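Workshop notebook — Monday, lids and boxes

Back on the food containers today, picking up where I left off before the shelving took over my life. 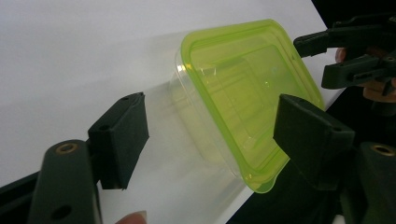 So the plan for November is to get one kind of box for all the small parts and stop living out of yogurt tubs. Telma and I pulled everything off the long shelf at 9:30 and spread it on the big bench, and it was worse than I thought. We had 46 containers and only 40 lids, and plenty of those lids didn't belong to anything on the bench. I'd love to know where the bottoms went! (Viorica, if you have some at home with soup in them, no hard feelings, bring them back.)

Sorted by maker first, as far as we could tell. The Lundberg ones are the old deep tubs from the supply place in Sadham, and they stack fine but the lids have gone stiff. I had to lean on one with the heel of my hand to get it shut and then couldn't get it open again without a butter knife. The Kołodziej ones are nicer to handle but they only come in the one size, which is too big for screws and too small for the sanding discs. Telma likes them. She's wrong, but she has promised to take them all for her bench so I'm not arguing.

That leaves the green-lid ones. I went back and forth on these last time and I've pretty much come around. You can see what's in them from the side without opening up, more or less — the plastic is frosted enough that black screws and dark brown screws look the same, so they still need labels. The lime green is loud, but you can spot it from the door, and after losing the hinge pins for a week I'll take loud. The little tab on the lid is what I go for when I'm opening one with gloves on. Bare hands, I just grab the rim.

Tests, such as they were:

Shake test. Half full of brass washers, lid on, upside down, ten good shakes over the sink. Nothing came out. Did the same with a Lundberg and lost two washers down the drain, so there's a note on the sink now and please don't run the tap hard until I've had the trap off.

Water. Filled one to just under the rim, lid on, left it on its side on a paper towel through lunch. Towel was damp at one corner when I got back. Fine for parts, fine for sandpaper, I wouldn't trust it with finish. Anything liquid stays in the glass jars.

Weight. One box packed with the short screws came to 258 grams on the kitchen scale, box and lid included. Going by that we can put a full row on the thin shelf and it shouldn't sag. I wrote the number on masking tape on the shelf edge so I don't have to work it out again.

Stacking. Four high is OK. The raised rim on the lid keeps things more or less in line as long as you set the next box down inside it. I tried five and it started to lean when I bumped the bench, and I bump the bench a lot, so four it is.

Labels! I used the Grusik tape on the lids first, in the recessed part, and it looked great for all of an hour. Then the corners lifted. I think the plastic was a bit greasy from my hands, so I wiped two lids down with alcohol and stuck fresh ones on, and I'll look at them tomorrow. Telma says put them on the front wall anyway, as you can't read a lid once there's another box on top of it. Fair point, annoyingly. Doing both for now: short name on the front, full size and thread on the lid.

Viorica came by at 3 and wants to know if we can keep one of the clean ones for teabags. Yes, but write TEA on it, big. I don't want to find out what happens when someone goes hunting for wood filler in a hurry.

Where it stands at the end of the day: screws and washers are boxed and labeled and back on the shelf. Hinges are boxed, no labels. Sanding discs are still in the cardboard tray, and they'll stay there until we find something flat and wide. The orphan lids are in a bag under the bench and I'm giving them until the end of the month to find partners, then they're going.

To do:
check the two alcohol-wiped lids
sink trap (washers)
ask at Sadham if the green ones come in a flatter size
Telma to clear the Kołodziej boxes off my end of the bench
more masking tape, the wide one

Also the butter knife is back in the kitchen drawer. I washed it.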